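Unit 4 notes — cotton, water and who pays for it
Handout, Feng-yi Wei. Read before seminar, bring the Irkcombe worksheet.

Recap from last time: virtual water = water used to grow or make a thing, counted where it was used and not where the thing ends up. Three kinds. Green (rain held in soil), blue (rivers, lakes, aquifers), gray (what it takes to dilute the pollution). Exam answers keep mixing up blue and gray, please dont.

Cotton is a good test case. Same crop, very different footprint depending on where it grows. Rain-fed field, mostly green. Irrigated field in a dry basin, mostly blue, and that water had other users downstream — fishing villages, wetlands, towns.

Case study: the Jia basin. 300 farms on one canal. Upper farms draw first, lower farms get what is left. Unlined canal, so a lot seeps out before it reaches any field. Salt comes up, yields drop, farmers flush the salt with more water. Know this loop and be able to draw it.
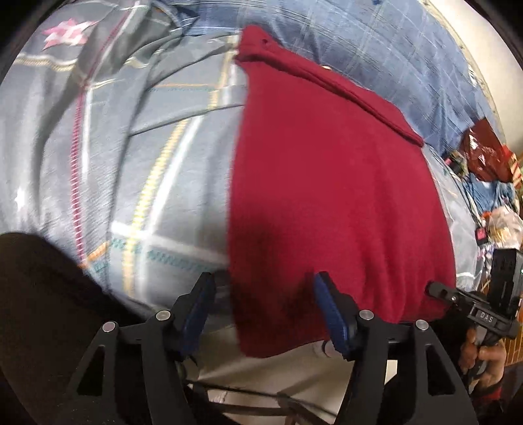
Fig. 2. Red knit garment on a gray bedspread.

Who carries the cost? Price in the shop does not include the river. Importing country has a low domestic footprint and a high external one. Look at both columns in the Devier table, not just the first.

Orkau pilot: drip lines on 40 plots, 13 dropped out in the first season. Main reasons given — clogged emitters, no credit for spare parts. Water use per plot fell on the rest. But the saved water went to new planting further up, so total withdrawl hardly moved. This is the rebound effect. Comes up every year.

For seminar: pick one policy (metering, canal lining, labels, import rules). 15 lines max. Say who gains, who loses, what you would measure.

Related items
Unit 3 notes: soil salinity
Unit 5 notes: palm oil and peat
Irkcombe worksheet
Reading list, January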